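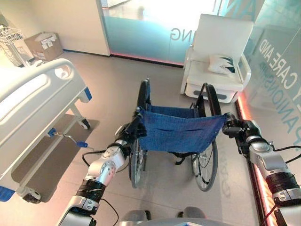

How many demonstrations do we need per task before it makes sense to train on them?
For a single task with one wheelchair and one start area, we have been using 300. Below that the policy learns the approach but not the corrections.

That is the short form, for people who only read the first lines. The longer reply to the question from the Wedano group is under the quote.

On 26 May 2020, the Wedano group wrote:
> We are planning our first round of collection for two-arm tasks with
> wheeled objects and would like to copy what works. Three things are not
> clear to us from the Sovholm notes. First, do you start each episode with
> the grippers already on the handles, or do you include the reach? Second,
> do you keep episodes where the operator makes a mistake? Third, how much
> do you move the furniture between episodes? Our operators say that moving
> things every time doubles the length of a session.

On the first point, we do both, and we store them as separate tasks. "Grasp handles" ends when both grippers are closed on the push handles and have stayed closed for 2 seconds. "Push and turn" starts from there. We used to record the whole thing as one long episode. The trouble was that one bad grasp spoiled a good push, and we had to throw out both. With the split, an operator can grasp once and then record several pushes, as long as the chair is brought back to the start area in between.

If you do split them, write down the end condition of the first task and use the same words for the start condition of the second. Ours did not match for the first batch. The model trained on pushes had never seen one gripper sitting a little lower than the other, and it stopped as soon as that came up.
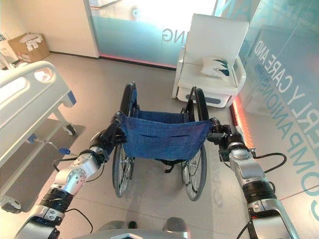
The two arms also need to be close to even before the push begins. If one is stretched out further, the chair drifts toward the other side and the operator spends the whole episode fixing it. Those episodes replay fine, but they teach the drift along with the fix. We now ask operators to square up first and then press record.

On mistakes: keep them if the operator recovers and the task is completed. Tag them "recovered". Delete an episode only if the chair hits something, a gripper comes off a handle, or the time stamps on the two arms don't line up. That last one needs a script, you will not catch it by eye. The one we use came from Rowbotham and is in the tools folder. It flags any episode where the arm streams are more than 30 milliseconds apart. Please don't trim the pauses out of recovered episodes. Someone did that to a copy of our set and the result was jerky.

On furniture: your operators are right about the time. We don't move the large items every episode. We have 4 layouts and change between them once per session. What does change every episode is the start position and angle of the wheelchair. That takes a few seconds and, as far as we can tell, gives most of the benefit. We compared this with a small set where everything was moved each time and could not see a difference in the push task. I would not assume the same holds for a doorway task, where the position of the frame matters more.

Some smaller things that are not in the notes:

- Check the brakes on the wheelchair before every episode. A half-set brake looks like a heavy chair in the data.
- Glass walls and shiny floors were a worry for us. We kept them in and recorded with the lights both on and off.
- Switch operators often. With one person doing all of it, the model picks up that person's habits, including which way they like to turn.
- Put the operator code in the episode record, never in the file name.

The next Zarkitz format change is due in July and will add a field for the layout number. If you are starting before then, put the layout in the free text field and we can convert it later. Please use a plain number there and leave out any units or words, the converter won't read them.

I can send the session checklist to anyone who wants it. Reply to the list and not to me directly, so that the corrections end up in the archive.

Sovholm data collection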